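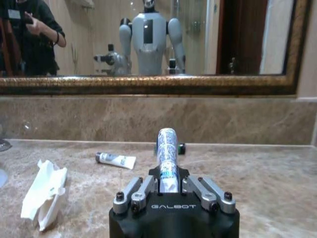
Equipment plan, bathroom trial: progress report
Korkor Addo
28 June 2018

Hello all. I promised you a proper note on the money before the summer break, so this is it, and I'm sorry it's mostly shopping. The short version is that we've spent less than planned on the arms and will need to spend more on hands. The underspend covers nearly all of it.

You'll remember the Acheampong grant was split into two lots, one for robots and one for everything else. I've left the first lot alone since my last report. We aren't asking for another robot, and I'd argue against anyone who offered us one, as we'd only need somewhere to put it!

What I do want to talk about is grippers. A washstand is a good test for a buyer because the things on it are so different from each other. A toothpaste tube needs a narrow grip, while a cup wants something that goes round the side, and after that you have small things lying flat on the marble. We priced both kinds of hand, the two-fingertip gripper and the one with several fingers, and I had hoped to come back and say we could live with one.
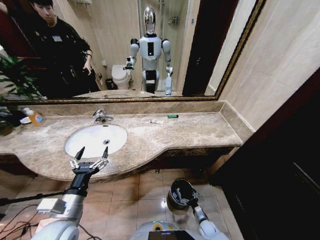 I don't think we can. The fingered hand is lovely for cups but it costs a good deal more to keep going, and the quote from Roltemau for spares came in higher than I'd budgeted. Irley were cheaper but wanted us to order 8 sets at once, and we need four. I've asked them to think again – no answer yet.

The plainer gripper is easier to plan for. Fingertip pads are the part I expect to replace most often, so I've put in for three pairs and a bag of the little hex screws.

Cables are the other thing. I'd put them under sundries, which was silly of me, and they now have their own line. Zultau will make them up to length, with delivery in two weeks.

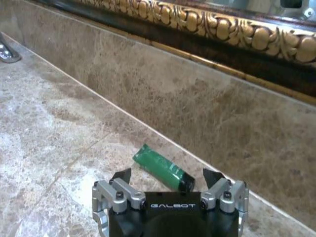
2 min read

What I need from you is a yes or no on moving the arm underspend across to hands and spares. It doesn't change the total. If it's a yes I'll place the Zultau order straight away and keep on at Irley about the smaller quantity. If it's a no, we carry on as we are and I'll come back in December with a fresh set of quotes, though I'd expect the prices to have gone up by then.

The full sheet is in the shared folder, second tab. Ignore the first tab, it's my old one.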